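Re: [old-iron] Head gasket source for the Majumder six

On 4 September 2019 a list member wrote:
> I have the Majumder six out of the Urley generator set and on the
> stand. Number three had coolant in it. The Zoline parts counter says
> the head gasket is discontinued and offered me a complete surplus
> engine for 900, no returns, no questions. Has anyone had a gasket
> cut, or should I give in and buy the whole lump?
> Also, what are people using to soak small parts? My bucket has died.

Don't buy the lump. I bought one of those surplus engines for 800 when they were still a bargain, and it came with a cracked manifold and a mouse nest in the bellhousing. The mouse nest was in better shape.

The gasket shop in Kenutholm will cut you a copper one if you mail them the old gasket, even in pieces. Tell them it's the late block with 16 studs. They keep both patterns and will cheerfully send you the early one if you say nothing. Mine took 30 days, most of which it spent on somebody's shelf with my name spelled wrong.

Before you send anything, put a straightedge across the head between three and four. They all warp there. If a feeler gauge slides under it, no gasket on earth is going to save you, copper or otherwise.

As for soaking, I gave up on buckets years ago. Get something metal with a divider in it, so the valve keepers can't wander off and join the rocker hardware.

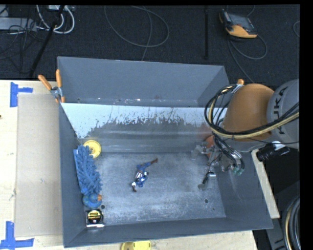
Two-section metal bin, scratches and superhero included.

Any old steel bin will do if it holds liquid. Check the floor for holes first and plug what you find, or you'll be degreasing the bench.

What does the number stamped above the starter say? If it ends in a K, your head bolts are a different length and I have a spare set I'd trade for a decent water pump pulley.

--
Old-iron list: stationary engines, gensets and regret
To unsubscribe, send a blank message with "leave" in the subject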